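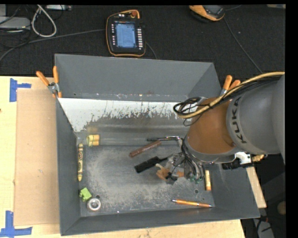 Bin picking cell, KUKA arm over the gray bin. Gripper tubing and cable loops at the floor.

1/ Fault report from the Kadlec cell. Run stopped at pick 243 with a vacuum fault and no part on the gripper. Second stop with that code in 2 days.

2/ First suspect was the cup. Swapped it, same fault on the next deep pick. Picks near the middle of the bin ran clean.

3/ Solange Huet pulled the pressure log. Vacuum drops only when the wrist turns past a certain angle close to a wall. That points to a hose, so we went looking for a kink.

4/ Found it where the tube enters the fitting. The bend closes under twist and opens again when the arm goes home – which explains why every bench check passed.

5/ The part that bothers me: the controller retried 6 times at full speed before it stopped. With slack cable that low in a bin, a retry is a chance to snag. Retry limit is now 2, at reduced speed.

6/ Horațiu Oprea is rerouting the hose with a longer service loop, tied higher on the arm. The planner also gets a wrist limit near the walls. We lose a few reachable poses in the corners.

7/ If you log vacuum, log joint angles on the same clock. Ours were in separate files and lining them up took most of the morning.

8/ Cell stays in manual until the new hose is on. Long run after that, pens and markers first.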